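3.2 핸드헬드 그리퍼의 구성 및 유지보수

본 절에서는 수집용 핸드헬드 그리퍼 1대의 셋업 절차와 운용 중 정비 내역을 정리한다. 대상 기기는 Tukville 셀에서 사용한 것으로, 정책 학습용 시연 수집에만 투입됨. 로봇 암 쪽 그리퍼(Veletholm 셀)는 동일 핑거를 쓰지만 체결부가 달라 3.4절에서 따로 다룬다.

핑거는 3D 프린팅 부품. 좌우 대칭 설계이나 출력 방향이 달라 표면 상태는 완전히 같지 않다. 초기 버전은 체결 구멍 주변에서 층간 균열이 반복되었고, 10월 이후 구멍 주위 벽 두께를 늘린 버전으로 전량 교체하였다. 나사는 손 드라이버로만 조인다. 전동 드라이버를 쓴 경우 구멍이 뭉개져 재출력한 사례가 있음.

카메라 정렬은 핑거 교체 때마다 다시 한다. 절차는 단순하다. 핑거를 끝까지 벌린 상태에서 양쪽 상단 모서리가 영상 좌우 하단에 들어오는지 확인, 이후 천천히 닫으면서 접촉선이 영상 중앙에서 벗어나는 정도를 기록. 허용치는 5픽셀로 두었다. 초과하면 카메라 브라켓을 풀고 처음부터. 소프트웨어 보정으로 넘기지 않은 이유는 보정값이 세션마다 달라져 데이터 병합시 문제가 되었기 때문이다.

점검용 작업은 펜꽂이 과제로 통일했다. 가늘고 긴 막대형 물체를 밝은 바닥면에 놓고 집어 용기로 옮기는 동작이며, 핑거 정렬이 틀어지면 이 과제에서 가장 먼저 실패가 나타난다. 큰 물체는 정렬이 나빠도 대충 잡힌다. 그래서 큰 물체로만 점검하던 초기에는 이상을 늦게 발견하였다.
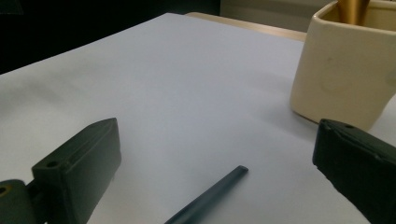

그림 3. 점검 과제 수행 중 그리퍼 시점 영상. 양쪽 핑거 사이에 짙은 회색 막대가 있고 오른쪽 뒤로 아이보리색 용기가 보인다.

정비 주기는 동작 횟수 기준으로 정했다. 개폐 260회마다 핑거 안쪽 면을 닦고 나사 풀림을 확인, 732회마다 핑거를 분리하여 슬라이드 레일까지 청소한다. 처음에는 시간 기준(168시간)이었으나 세션별 사용량 편차가 너무 커서 폐기함. 하루종일 세워 두기만 한 날도 사용 시간으로 잡히는 문제가 있었다. 횟수는 트리거 신호에서 자동으로 읽으며, 별도 카운터는 없다.

고장 유형은 크게 세 가지로 분류된다. 첫째 나사 풀림. 가장 흔하고 가장 고치기 쉽다. 둘째 핑거 안쪽 면의 마모로, 막대가 집힌 상태에서 회전하는 형태로 나타난다. 표면을 사포로 다시 거칠게 하면 일시적으로 회복되지만 두께가 줄어 정렬값이 변하므로 권장하지 않음. 교체가 낫다. 셋째 레일 유격. 이 경우 좌우 핑거가 닫히는 시점이 어긋나고, 현장 수리는 불가능하여 Rirnley 공방에 보내 레일째 교환하였다. 수리 기간 동안은 예비기를 사용했으며 예비기 데이터에는 별도 태그를 달았다.

조명도 정비 항목에 포함시켰다. 어두운 핑거와 어두운 물체가 겹치면 경계 추정이 불안정해진다. 특히 짙은 색 막대류. 조도를 올리면 유광 용기 쪽에서 반사가 생기므로 무작정 밝게 할 수는 없었고, 결국 확산광으로 고정한 뒤 노출만 조절하는 방식을 택하였다. 노출값은 자동 모드를 끄고 수동으로 고정. 자동 모드에서는 핑거가 화면을 가리는 면적에 따라 밝기가 출렁거려 같은 장면도 다르게 기록되었다.

정비 기록은 Rusnák 로그 양식을 따른다. 필수 항목은 누적 횟수, 교체 부품, 교체 전후 정렬 오차, 작업자 이니셜. 초반 기록 일부에는 교체 전 오차가 빠져 있어 아래 분석에서 제외했다. 양식은 2023년 3월 18일 개정판 기준이며 이전 양식의 기록은 수작업으로 옮겼다. 옮기는 과정에서 단위가 섞인 항목이 발견되어 (mm와 픽셀) 전부 픽셀로 통일하엿다.

핑거 도면과 출력 설정은 부록 B에 수록. 재료를 바꿀 경우 수축률 차이로 구멍 지름이 달라지므로 시험편을 먼저 출력하여 나사 체결을 확인할 것. 정렬 허용치도 다시 잡아야 한다. 본 절의 값은 현재 재료에서만 확인되었다.

문의: Tukville 셀 운영 담당 | © Tukville 저작권 소유 | 맨 위로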